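# 물건을 꽉 잡아 주는 도구, 바이스

못을 박거나 톱질을 할 때 물건이 자꾸 움직여서 힘들었던 적이 있나요? 한 손으로 물건을 누르고 다른 손으로 톱질을 하면 물건이 이리저리 미끄러집니다. 이럴 때 쓰는 도구가 바이스입니다.

바이스는 물건을 양쪽에서 눌러 움직이지 않게 붙잡는 도구입니다. 목공소, 자전거 가게, 학교 기술실에 가면 작업대 가장자리에 달린 커다란 쇠 바이스를 볼 수 있습니다. 작은 것도 있습니다. 시계나 장난감, 전자 부품을 만질 때는 책상 위에 올려놓는 작은 바이스를 씁니다.

## 바이스는 어떻게 생겼을까요?

바이스의 종류는 많지만 중요한 부분은 거의 같습니다.

- **턱**: 물건을 직접 잡는 부분입니다. 사람의 위턱과 아래턱처럼 두 개가 마주 보고 있습니다.
- **고정 턱**: 두 턱 가운데 움직이지 않는 쪽입니다.
- **이동 턱**: 앞뒤로 움직이는 쪽입니다.
- **나사 막대**: 이동 턱을 밀고 당기는 긴 나사입니다.
- **손잡이**: 나사 막대를 돌릴 때 잡는 곳입니다.
- **받침판**: 바이스의 바닥입니다. 구멍이 있으면 나사못이나 볼트를 끼워 책상에 붙일 수 있습니다.

어떤 바이스에는 안내 블록도 있습니다. 이동 턱이 옆으로 비뚤어지지 않고 똑바로 움직이게 도와주는 부분입니다. 서랍이 레일을 따라 들어가고 나오는 것과 비슷합니다.

## 나사가 하는 일

나사 막대를 자세히 보면 홈이 빙글빙글 감겨 있습니다. 이 홈을 나사산이라고 부릅니다. 종이로 긴 직각삼각형을 오려서 연필에 돌돌 감아 보세요. 비스듬한 변이 연필을 감고 올라가는 모양이 나옵니다. 나사는 이렇게 비탈길을 막대에 감아 놓은 것과 같습니다.

높은 산에 오를 때 가파른 절벽을 곧장 오르면 아주 힘이 듭니다. 빙 둘러 가는 비탈길로 가면 오래 걷지만 힘은 덜 듭니다. 나사도 마찬가지입니다. 손잡이를 한 바퀴 다 돌려도 턱은 조금밖에 움직이지 않습니다. 그 대신 손으로 낸 힘보다 훨씬 큰 힘으로 물건을 누릅니다.

숫자로 생각해 봅시다. 손잡이를 한 바퀴 돌릴 때마다 턱이 1밀리미터씩 움직이는 바이스가 있다고 합시다. 턱을 40밀리미터 움직이려면 손잡이를 40바퀴 돌려야 합니다. 조금 지루하지만 그만큼 조심스럽게 힘을 맞출 수 있습니다.

나사에는 좋은 점이 하나 더 있습니다. 손을 놓아도 저절로 잘 풀리지 않습니다. 나사산끼리 맞닿아 생기는 마찰 때문입니다. 그래서 한 번 조여 두면 두 손을 모두 다른 일에 쓸 수 있습니다.

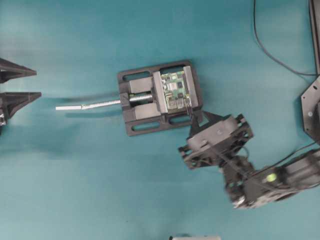
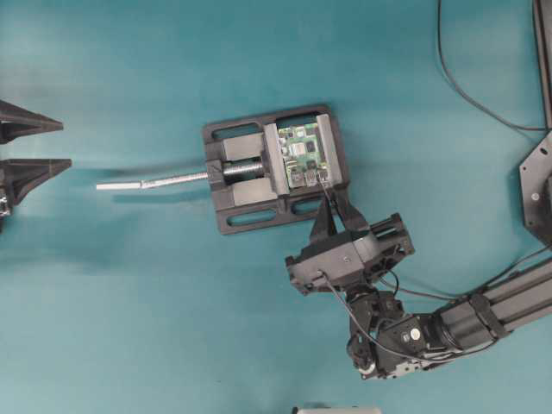 전자 회로 기판은 초록색이나 파란색 판에 작은 부품을 붙인 것입니다. 컴퓨터, 리모컨, 전자레인지 안에도 들어 있습니다. 기판은 얇고, 붙어 있는 부품은 쌀알보다 작은 것도 많습니다. 그래서 기판을 고치거나 살펴볼 때는 손에 들고 있는 것보다 어딘가에 고정해 두는 편이 좋습니다. 사진의 검은색 바이스는 작은 초록색 기판을 두 턱 사이에 세워서 잡고 있습니다. 나사 막대는 왼쪽으로 길게 나와 있고, 그 끝에 은빛 손잡이 부분이 있습니다. 막대 위쪽과 아래쪽에 있는 검은 블록 두 개도 찾아보세요. 받침판에는 길쭉한 구멍이 뚫려 있어서 밑에 깔린 청록색 바닥이 보입니다. 동그란 구멍은 볼트 자리가 딱 정해지지만, 길쭉한 구멍은 볼트를 끼운 채로 조금씩 밀어 자리를 맞출 수 있습니다.

## 바이스도 인쇄할 수 있어요

쇠로 만든 바이스는 무겁고 튼튼합니다. 나무를 톱으로 자르거나 쇠를 줄로 갈 때 알맞습니다. 그런데 기판처럼 가벼운 물건을 잡을 때는 그렇게 큰 힘이 필요하지 않습니다. 그래서 3D 프린터로 만든 바이스를 쓰기도 합니다. 사진 속 바이스도 3D 프린터로 만든 것입니다.

책상용 3D 프린터 가운데 많은 것은 플라스틱을 녹여 가는 줄처럼 짜내면서 한 층씩 쌓습니다. 한 층의 두께가 0.2밀리미터라면 높이가 40밀리미터인 부품은 200층이 됩니다. 몇 시간이 걸리는 일도 흔합니다.

플라스틱 바이스에도 나사 막대만은 금속으로 넣는 경우가 많습니다. 나사 막대는 계속 돌면서 힘을 받기 때문에 플라스틱으로 만들면 나사산이 빨리 닳을 수 있습니다.

Grukiso 어린이 공작실에서 만들기를 가르치는 꽝 바익(Quang Bạch) 선생님은 처음 온 어린이에게 바이스부터 돌려 보게 합니다. 지우개를 턱 사이에 넣고 천천히 조이면 지우개가 눌리는 모습이 보입니다. 얼마나 돌리면 모양이 변하는지 알고 나면 약한 물건을 잡을 때 힘을 조절하기 쉽습니다.

## 기판을 잡을 때 지킬 것

1. 전원이 꺼져 있고 전선이 빠져 있는지 어른과 함께 확인합니다.
2. 손잡이를 돌려 턱을 기판 두께보다 조금 넓게 벌립니다.
3. 기판의 가장자리를 잡고 턱 사이에 넣습니다. 부품이 턱에 눌리면 안 됩니다.
4. 천천히 조이다가 기판이 흔들리지 않으면 멈춥니다. 더 세게 조이면 기판이 휘거나 금이 갈 수 있습니다.
5. 일이 끝나면 한 손으로 기판을 받치고 다른 손으로 손잡이를 풉니다.

턱 사이에 손가락을 넣지 마세요. 작은 바이스도 손가락을 아프게 할 수 있습니다. 납땜은 기판을 뜨겁게 하는 일이므로 꼭 어른이 옆에 있어야 합니다.

## 집에서 찾아보는 나사

물건을 누르거나 움직이는 나사는 바이스에만 있지 않습니다. 딱풀 밑을 돌리면 풀이 올라오고, 물병 뚜껑을 돌리면 입구가 꼭 닫힙니다. 높이를 바꾸는 피아노 의자 중에도 옆 손잡이로 나사를 돌리는 것이 있습니다. 나사가 어디에 숨어 있는지 찾으면 공책에 그려 보세요. 한 바퀴 돌렸을 때 얼마나 움직이는지 자로 재서 그림 옆에 적어 두면 나중에 서로 비교할 수 있습니다.

## 낱말 풀이

**작업대**: 물건을 만들거나 고칠 때 쓰는 튼튼한 책상.

**나사산**: 나사에 감겨 있는 볼록한 줄.

**마찰**: 맞닿은 두 물건이 서로 미끄러지는 것을 막는 힘.

**납땜**: 쉽게 녹는 금속을 녹여 부품을 붙이는 일.

글: 삼란 캄판(Samran Khamphan)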